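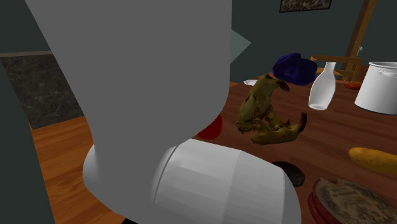
The simulated arm at the dining table, Skerley open day demonstration.

How to Present the Tabletop Demonstration

These instructions are for staff presenting the simulated tabletop demonstration to visitors in the Pernik Room. The session is given in groups of no more than eight visitors. Presenters should have completed one supervised session with Oranuch Sitthichai or Hauke Strobel.

Before the visitors arrive

1. Start the workstation and sign in with the open day account. Personal accounts are not to be used on the public display.
2. Open Prosten and load layout 415. Wait for the room and all table objects to appear before touching the controls.
3. Confirm that the skull, the white bottle and the dark blue cloth are on the table. If any is missing, reload the layout.
4. Select the room view on the large display. Visitors at the back should be able to see the table and the chairs.
5. Open the gripper with the left trigger and return the arm to its start position.

Giving the demonstration

6. Introduce yourself and state that everything on the display is simulated. Visitors often ask whether the arm is in the next room.
7. Move the arm slowly over the near side of the table. Name each joint as it moves.
8. Pick up the round red item and hold it just above the round wooden base. Pause there and invite questions.

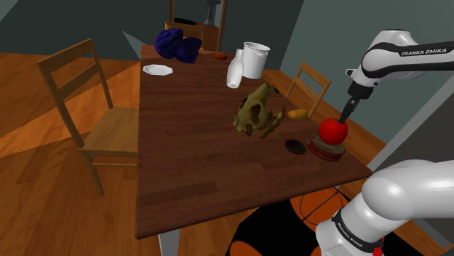

Changing to the gripper view

9. Press V once. The large display changes to the view along the fingers.
10. Bring the open fingers toward the red item with its stem facing the gripper. Keep the knobby yellow root to the left, clear of the housing.
11. Stop when there is one finger on either side of the stem. Ask the group which way the gripper should turn before closing it.

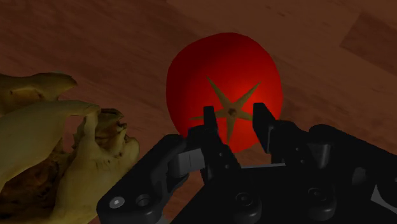
Page last changed: August, by Manju Rajput

12. Close the fingers and lift. If the grip fails, open the gripper, back away and try again. Do not reload the layout during a session unless the controls stop responding.
13. Offer the controls to one visitor at a time. Children under seven must be seated with an adult.

After the session

Save the log under the session number and return the controller to the Mugo cabinet. Report faults to Mwanaisha Mollel at extension 2372 before the next group is admitted. On Monday the room closes at 4 p.m., and the last session must begin by 3:15.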